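Flustik Grasp Rules: README and data card

Maintained by Thomas Marchetti. Last revised 23 January 2020.

Read this before you quote a success rate from the set. Most of the rates I have been sent so far would not survive the second section.

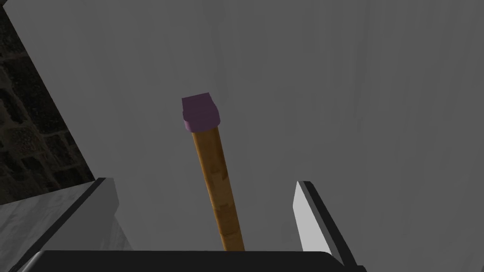 What is in the set

Simulated pick-up episodes with a two-finger gripper, rendered from a view close to the palm. There are 4,000 episodes across 28 objects. Everything is computer-rendered. No real arm was used, and no claim about a real arm should rest on this data alone.

Earlier drafts of this file called the set "realistic." I took the word out. Stone and wood textures look nice, but a texture on a wall says nothing about friction at the fingertip. If your paper needs the word, measure something first.

What counts as a grasp

The old Barbieri labels counted a grasp as soon as the object sat between the fingers. We do not accept that. An object can stand in an open gap with clear space on both sides, and a thin stick will do it often. The label at that point is "between", and it stays "between" until the simulator reports contact on both fingers.

Labels, in order:
approach – gripper moving, object outside the gap
between – object in the gap, contact on one finger or none
closed – contact on both fingers
held – closed, and the object has left its support

Only "held" goes into a success rate. If you report "closed" as well, put it in its own column.

Rules for contributors

1. Take contact from the simulator log. Do not label it by eye from the render. Depth is hard to judge along a narrow shaft.
2. Keep failed episodes. The Grostport upload arrived with none, and I do not believe it. It is left out of this release.
3. State the random seed and the simulator version. "Latest" is not a version.
4. Do not split one object across train and test by changing the color of a part. A stick with a new tip color is the same stick.
5. If you change finger friction, say so in the episode header.

Known problems

Lighting is soft and even in most episodes, so results under hard shadows are anyone's guess. Nine of the objects are long and thin, too many for a set that people keep calling general. Episode headers from before March give finger width in the wrong unit – the fix script is in the tools folder, and it has been run on 19 of the 22 affected batches.

Checking

The Urkville checklist is included because two groups asked for it. Passing it means your files are in order. It does not mean your gripper is safe near people, and please stop citing it that way.

Send corrections with the episode number and the log line. Reports with only a screenshot will be closed.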